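Speaker notes – "A clean white table", Trurnum evening session, community workshop in Ornville

Slide 1. Title

Good evening and welcome. Speak slowly here, the microphone has some delay. Thank the Ornville workshop for the room and say where the washrooms are (down the hall, past the lockers).

I want to talk tonight about work surfaces. It is maybe not a glamorous subject. I have spent 12 years fitting and repairing benches and booths, and most of the calls I get are for the top of the table and for the corners.

Slide 2. Why white

People ask me why so many small work booths are white inside. For me there are two answers. The light comes back from the walls, so you need fewer lamps. And dirt is visible, so it gets cleaned. In the Manole job the client first asked for dark grey walls, because they look neat in the catalogue. After one month they called me to change the colour.

Pause. Ask who has a dark bench at home. Usually some hands go up.

Slide 3. Corners

A corner where the wall meets the table should be tight and straight. If there is a gap, even a thin one, screws and crumbs go inside and stay there. I do not like to fill this gap with a lot of silicone. Better to cut the panel again. I know this costs a morning of labour, but silicone becomes yellow and then the client is calling.

Tell the story of the Reritz order here: 40 panels, and the saw was set wrong for the whole first pile. Keep it short, last time I took too long.

Slide 4. Inside of the booth

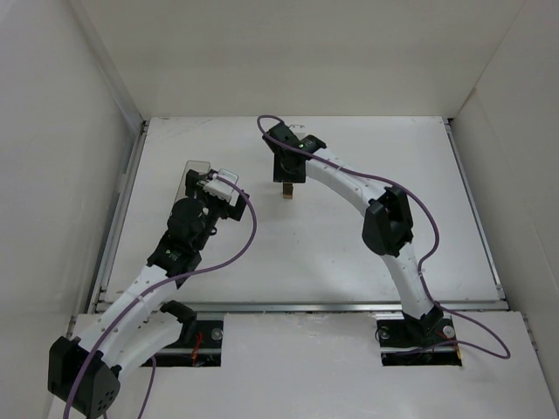

White tabletop with walls on three sides and a metal rail along the front.

Let them look for a moment before speaking. Then point to the place where the walls come down to the top, the line is crisp. After this point to the faint scuffs. I would leave these alone. A surface which is used will have small marks, and if you sand every one of them you will have a dull patch, which is worse than the mark.

Next, the rails. There is a thin one at the left side and another across the front edge. I like a metal rail at the front of any table, as this is the edge that everybody leans on. Under it is the front panel with two rectangular cutouts. My advice for cutouts is always the same – make them before the panel is mounted, and round the inside corners a little so they do not crack.

Slide 5. Cleaning

Warm water, a drop of dish soap, soft cloth. Dry it right away with a second cloth. No scouring powder, please. For pencil marks a white eraser is enough. Wipe the rail also, and underneath the rail, where the dust collects.

Slide 6. Costs

For a booth of medium size I calculated $616 for the panels and $119 for the rail and fasteners. Labour is separate. Prices were checked in November, so say that they should ask their own supplier.

If somebody asks about second-hand panels: yes, but look at the back side first for swelling.

Slide 7. Questions

Leave this slide on. Handouts are on the chair beside the door. The next Trurnum session is about drawers and runners, and I will bring samples to try by hand.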